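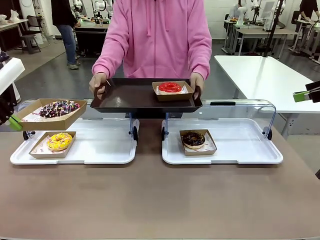
Selling donuts from a counter: boxed singles in roll-top covers, or loose on a tray?

I help run the snack counter at the community building in Hiltuvdale, and since last November we have been selling single donuts two mornings a week. We used to lay them loose on a sheet and pick them up with tongs. Now each one sits in its own small brown paper box with a white liner, and the boxes go into white plastic trays with clear covers that swing up and over. When it is time to refill or carry some over to the tables, one of us holds a dark serving tray level over the counter and the boxes go on and off it. In the picture there is a red glazed one on the serving tray, down at the right end, and the sprinkled and chocolate ones are at the display.

My problem is the glaze. The plain red and yellow ones look fine when they go in, but if the covers stay shut all morning the glaze goes tacky and the liner sticks to the bottom. If the covers stay up, the chocolate ones are okay but the ring donuts are dry by eleven. I bought a pack of 1,000 liners so I am not keen to change those.

Things I would like to know:

Should the covers be open or closed for a three-hour morning?
Is it better to sort by flavor or by type of topping?
Does anyone have a good way to carry single boxes on a long serving tray without them sliding to one end?

We sell up to 200 on a good morning, and most of those go in the first hour. Budget for new equipment is close to nothing.

Lurdes Veloso
2022-08-23

Ka-ming Yau

I worked a bakery counter for six years and we had nearly the same setup.

Covers: closed, but not right away. Glaze needs to be fully set and the donut fully cool before it goes under plastic. If there is any warmth left in it, the moisture has nowhere to go and ends up in the sugar. Let them sit on a wire rack in the kitchen for an hour, then box them, then put them under the cover. After that you can keep it closed and just open it to serve. If you see any fog on the inside of the plastic, you boxed too early. Open it for ten minutes and wipe the cover with a dry cloth.

Sorting: go by topping. Put plain glazes in one tray and anything with frosting, sprinkles or nuts in the other. Sprinkles bleed color when they get damp, and loose bits drop onto whatever is next to them when you lift a box out. You also open the glaze tray less often if the sprinkled ones are what the kids want, so the rings stay soft longer. 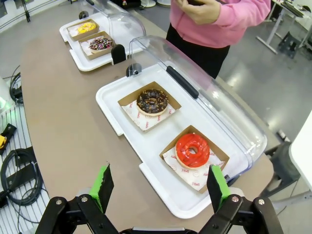 Both display trays with the covers up, two boxes in each. The red glazed donut is sharing a tray with a chocolate one that has bits on top.

That is the pairing I would change. Move the red one over with the yellow one and put the two chocolate ones together. With two boxes to a tray you have plenty of space between them, so leave it that way and restock from the kitchen. Don't be tempted to fill the tray up before opening time. A half-full tray that gets topped up every twenty minutes sells as well as a full one, and less of it goes stale.

For the carrying tray, use a sheet of the rubbery mesh shelf liner, cut to fit the bottom. It washes in the sink. Start loading in the middle and work out to both ends. A single box at one end is fine if you are only lifting it across the counter, but if you walk any distance with it you will feel the weight pull to that side. Two hands on the short ends is the right way to hold it.

Rocha

Ka-ming covered most of it. We do closed covers too, at a school fair – 300 donuts over the day, different supplier.

I would add that you should look at the recipe if you make the glaze yourselves. A little less water and it sets harder. If you buy them in, ask the bakery what time they were glazed.

The liners sticking is normal with a thin glaze. We let the donut sit upside down on the rack for a minute first. No, sorry, that was for the filled ones. For glazed rings just let them drain longer before boxing.

Also check the hinges on those covers now and then. Ours collected sugar and one of them stopped staying up. Warm water and an old toothbrush fixed it.

Sondum

Just leave them open and sell them faster. Ours are gone by ten.

Lurdes Veloso

Thank you all. We buy them in from a bakery and they are delivered at seven, so I think they are getting boxed while still a bit warm. I will try the rack for an hour and split the trays the way Ka-ming says. Shelf liner I already have at home. Selling them faster would be nice – we open at nine and there is one of me.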